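About Vestari

Hello, and thank you for stopping by. We're Vestari, a small software company, and we write the layer of code that sits between a robot that can move and a robot that can be trusted with somebody's bedroom. We don't build hardware and we never have. Our customers bring the machine, whatever shape it comes in, and we bring the perception, the planner and the tools that help their own engineers work out why an arm did what it did.

How we got started

Vestari began with Piroska Vass and Dwayne Sorensen sharing a desk and a long argument about pillows. Piroska had spent years on motion planning for rigid parts, where a thing stays the shape you left it, and Dwayne kept telling her (kindly, but often) that homes aren't like that. Push on a pillow and it tips, or folds, or slides off its neighbor, and the plan you made a second ago is already out of date. The first thing they wrote together was a contact controller called Zernar, which lets a hand press on something soft and keep adjusting as it gives. Zernar has been rewritten 3 times and is still at the heart of everything we ship.

Legs made it harder, of course. When a humanoid reaches down to a bed, the arm and the feet are part of one problem, and a planner that treats them separately will ask for a reach the legs can't hold. So Zernar plans the whole body together, down to where the soles are on the platform.
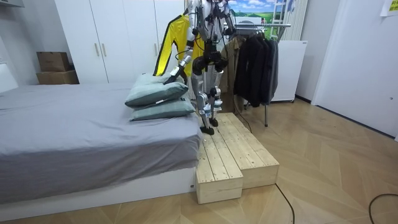
What we work on

Most of our days go into three pieces of software. Zernar you've met. Domínguez is our perception package, and its job is to find the edges of things that don't have very good edges: a sleeve on a duvet, gray bedding on gray bedding, a hanger hook against a wrinkle. Ferenc Illés leads that work, and he'll happily talk to you for an hour about shiny fabric, which changes its look with every crease and gave the early versions of our segmenter a terrible time.

A yellow jersey on its hanger, laid over a patterned pillow at the end of a bed, is a good everyday test for Domínguez. The hanger's hook is thin, the black trim runs off onto the bedding, and the pillow underneath has lines of its own that can easily be mistaken for a border.

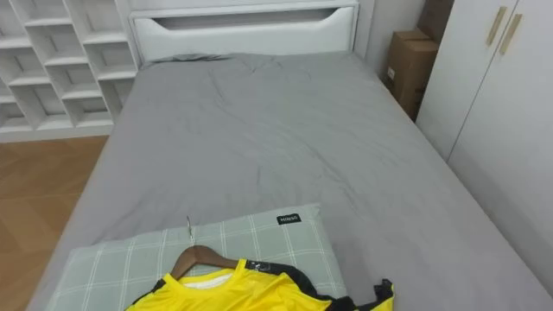 Then there's Pumberg, our replay and labeling tool, looked after by Villads Dalsgaard. Pumberg lines up the camera views, joint states and planner decisions on one timeline, so you can stop at the moment a grasp was chosen and see what else was on offer. We wrote it for ourselves — the first version was truly ugly — and then customers began asking for it by name. Our regression suite now holds 1,322 recorded episodes, and every change to the planner is run against all of them before it goes out.

Who we are

There are 17 of us these days. Ernő Orbán runs customer support, and when you write to us it's usually Ernő who answers, often with a request for your logs. We hire slowly and we like people who enjoy reading other people's code. New engineers spend their first weeks in Pumberg, going through failed episodes with whoever wrote the module.

Working with us

We're glad to hear from hardware makers, university labs and anyone with a robot and a household task in mind. A first project usually starts with 200 episodes from your own machine, which we load into Pumberg and go through with you, line by line if need be. Our next onboarding group starts in March, and there's still room in it. Write to Ernő through the contact form and tell him what your robot is, which joints and cameras it has, and what you'd like it to do.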